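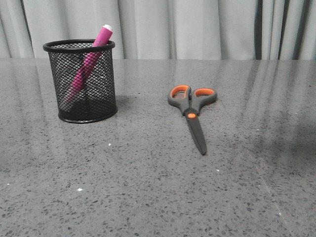
Havlow Home Workshop Club -- Desk and Counter Group

How to set up a small writing spot on a counter you already have

When people join our group they nearly always tell me the same thing, that they would love a tidy place to write labels, cut paper and sort the mail, but they have no room for a desk. Well, I didn't have room for one either! What I had was a stretch of gray counter with a curtain behind it, and that has served me very nicely for 11 years now.

Start by taking everything off. Yes, everything, even the dish of keys. Put it all in a box on the floor and give yourself a clean stretch to look at for a little while before you decide what deserves to come back.

Next comes the pen holder. I'm very fond of the black mesh kind, since you can see through the side and know at a glance what is in it. Try every pen on scrap paper and be a bit ruthless with the dry ones. My first clear-out produced over 80 pens, and I kept a handful. If you end up with a single pink marker leaning in the cup, that's a perfectly good start.

Scissors can live in the cup or flat beside it. I lay mine flat while I'm working, a short reach from the pens, and I look for a pair with a bright lining in the finger loops, orange for instance, so they don't vanish under the wrapping paper.

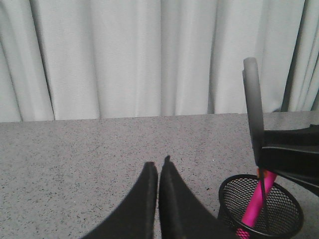
Two black gripper fingers near the mesh cup and the pink marker

Now for the curtain, which gets forgotten. Let it hang straight down behind the back edge of the counter, in its own easy pleats, and don't pin it or tuck it around things. If it bunches up on the work surface, it will catch on your paper and sooner or later drag something over. A pale gray or off-white fabric is kind to the eyes, too, and throws a bit of soft light back onto the page.

Leave the left side and the middle open if you are right-handed. You'll want that space for the sheet you are cutting -- far more of it than you'd think, especially with gift wrap. 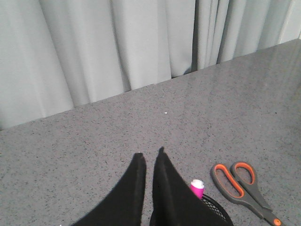
Wiping down is my favorite part, and I do it at the end of every session with a barely damp cloth, working from the back edge toward me. Speckled counters are wonderful at hiding things, dark crumbs most of all, among all those little black flecks. White bits are easier, and a tiny speck out near the center will show up once you bend down and look for it. Pick those up with a fingertip first, then wipe, then go over it all with a dry towel before any paper goes back down.

Give the new arrangement 2 weeks before you buy a tray or a drawer unit. We'll be going through paper storage when the group starts up again in September, so bring your odd envelopes along.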